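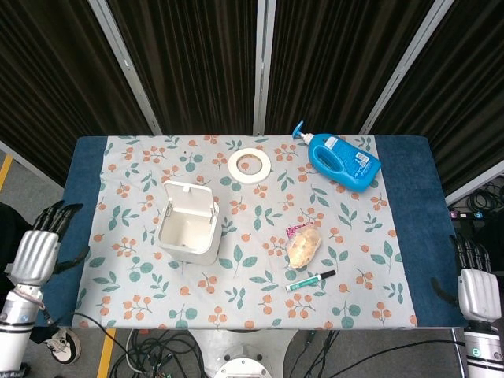 Printed tablecloth keeps sliding on top of a plain one

Posted by Rafsan Wijesinghe in Home and Laundry

I have a dark blue cloth on our rectangular table and a lighter one over it, grey with green leaves and small orange berries. The blue one is there to protect the table and I like having a band of it showing at the left and right ends. The trouble is the top cloth moves. By the end of a day it has crept toward one side and I'm pulling it straight again.

It doesn't help that the table is where everything gets put down. Right now it has a bun still in its bag, a marker, a small white container with the lid up, a flat white ring and a blue pump bottle lying on its side. So the second thing I want to know is what to do if marker or whatever is in a pump bottle gets on the patterned cloth. The tag says 100% cotton. I don't know what the blue one is, the tag is gone.

I'd like to avoid anything that sticks to the table.

3 replies

Ayuba Dramani
Two separate jobs, so I'll take the sliding first. Buy the open mesh liner sold for under rugs or in drawers and cut it 10 cm smaller than the top cloth on every side. Lay it between the two cloths. If the blue one also moves on the table, put a second piece under that. Mine came from the hardware store in Uscombe and has lasted 2 years. Take it out before washing.

For marker on cotton, check the pen first. If it says washable, cold water and ordinary detergent will usually do it. If it's permanent, put an old towel under the stain, dab rubbing alcohol on from the back and keep moving to a clean part of the towel. Try a corner first in case the print runs. Don't put it in the dryer until the mark is gone.

Soap or lotion from a pump: scrape off what you can, then rinse from the back with cool water. Lotion has oil in it, so work in a drop of dish soap and leave it 10 minutes before you rinse again. Stand the bottle up, or lock the pump down if it has a lock.

Wash the blue cloth by itself the first few times. Dark blue can bleed and your grey one will show it.

roy_griltell
tablecloth weights. clip one on each corner, $9 for the set where I live

Terico
Weights only help if the top cloth hangs over the edge. If it stops short of the ends there's nothing to clip them to. I tacked mine together with a few long stitches at each corner, thread the same colour as the bottom cloth. Snip them when it's time to wash. Rafsan, does yours hang down at the front and back?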